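Robotic chore work

Robotic chore work is the use of general-purpose robot arms for small jobs in homes, shops and workshops, such as clearing tables, restocking shelves and sorting empties. The term is loose, and makers tend to stretch it. Machines have welded and packed in factories for decades, but always with parts arriving in known places. A kitchen offers no such help.

Picking up

Drinks cans are a favourite test item. They are light, stiff and much the same size, and a soft ribbed finger can bend to fit the curve of the wall. Critics say this makes them too kind a test, far easier than a wet cloth or a bag of crisps. 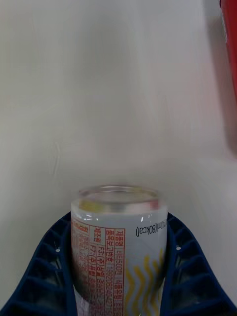

Can a robot clear a table without help yet?
Under favourable conditions, with a few familiar items and plenty of time, some can. In an ordinary home a person still has to step in too often for the machine to save any work.

The best-known sceptical account is the Pullton report, dated 2023-07-12, by Narayanan Pillai. It logged 491 attempts at lifting and moving household items at a workshop in Ivside. Of these, 154 ended in a drop, a miss or a stop by the operator. Pillai also objected to the habit of marking tables with tape, which gives people a fixed layout to return to and may flatter the results.

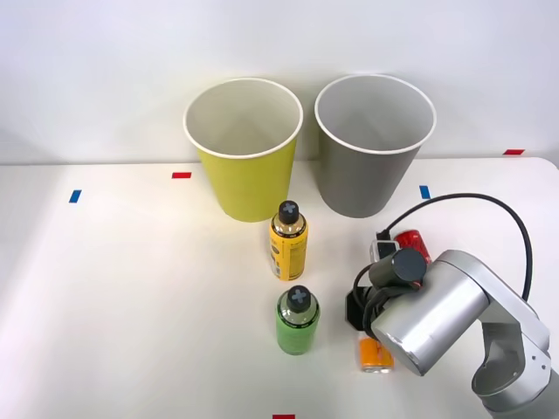 Speed and cost

Sigita Bite, reviewing the Judon trials, found that a robot needed up to 39 seconds to move one item that a person shifted in two. Supporters reply that a slow machine can work overnight. Bite's answer was that someone must still set it up, and that her 6 test households gave up the habit within a month.

Prices are rarely given in full. The Arsenault arm was sold without its gripper, cameras or support contract, and buyers were left to add these up for themselves.

Crowded surfaces

Items lying on their sides are harder than items standing up. A can may roll when touched, and its neighbours limit how the fingers can approach. Published success rates seldom say how far apart things were placed — a gap in the record that makes one trial hard to compare with another.

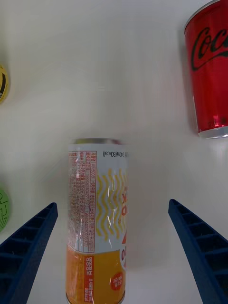
Gripper fingers on either side of a drinks can lying on its side, with a Coca-Cola can further off.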